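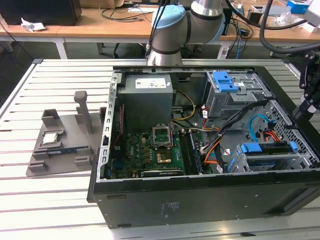
Bench, tower open, CPU socket empty.

10 August 2020

Reel rig, drag tests, continued

Usha's big-game reel (the Rarnberg, the gold one she won't let anyone else carry) came back from Skerkby with a lost fish and a complaint. The fish was a tunny, by her account a large one. By Florêncio Lobo's account, and he was on the same boat, it was a large one by the time they got back to the harbour. Either way it took line for a good long while, then the drag grabbed, then the line parted. She wants to know if it was the reel or her. I have been asked to be tactful.

Set-up as in February. Reel clamped to the plate, line through the one roller guide, spring balance on the far end, me walking backwards down the corridor. Line is the same 30 lb mono off the Stallgate bulk spool. I did think of using fresh braid but then nothing would compare with the old numbers, and the old numbers are all we have.

Pull 1. Lever at strike, slow walk. Starts late, then smooth. Balance jumps before the spool moves and drops back once it does. I'd call that sticky.

Pull 2. Same, brisker walk. Same jump, smaller.

Pull 3. Left it sitting at strike while I had lunch, then pulled. Big jump. Line held, roller guide did not, and the guide is now under the radiator. Moved the cheap reel's guide across and carried on.

Pulls 4 to 7 all like pull 2. Wrote them on the back of the parts list, please don't bin it.

So the washers are sticking when left under pressure. Usha says she always backs the lever off at the end of a day. Florêncio says she has never backed it off in her life and the reel has lived in the boat's locker at strike since the spring. I have written down both.

Stripped it after tea. One drag washer, carbon, glazed on one side in a ring about as wide as my little fingernail. Grease mostly gone from that side and gone brown on the other. Bearing on the handle side gritty, with a bit of salt crust behind the shield. The other bearing fine. Spool lip has a nick I can feel with a thumbnail but can't see without the lamp. That nick bothers me more than the washer. If the line went over it under load then the drag is off the hook, and so, annoyingly, is Usha.

Kept the broken end she brought back in the sandwich bag. It's rough for a fair length above the break, which could be the nick, could be the fish's tail, could be the sandwich bag. No way of telling from one end. The other end is with the fish.

Done so far:
Washer cleaned, glaze taken off with fine paper on the glass plate, regreased thinly. Thinly, Florêncio. Last time it was buttered like toast and slipped for a week.
Handle bearing out, soaking in the jam jar. If it still feels gritty tomorrow it gets replaced, part 809 in the Stallgate drawer.
Nick polished with the felt stick. Smooth to the thumb. Pulled a cotton bud round the lip and it caught once, so polished again. Now it doesn't catch.

Still to do:
Repeat pulls 1 to 7 with the reel back together, including the lunch one.
Run 100 yards on and off under light load and look at the line for scuffs.
Find the roller guide. It is not where it rolled to.
New line on before it goes near salt water. Usha intends to fish what's left on the spool. Usha is to be talked out of it.

She's booked on the Muli for the next run out of Skerkby and would like the reel in her hands the evening before, so there's a bit of time but none for waiting on parts. If the bearing is bad and the drawer is empty I'll rob the spare reel, which has only ever caught a mooring rope.

Florêncio has asked whether the report could mention the angler's technique. I said the rig doesn't measure that. He offered to hold the rod end and demonstrate. Declined, the corridor isn't long enough.

Bearing checked before locking up: still gritty. Changed the fluid and put the lid back on the jar.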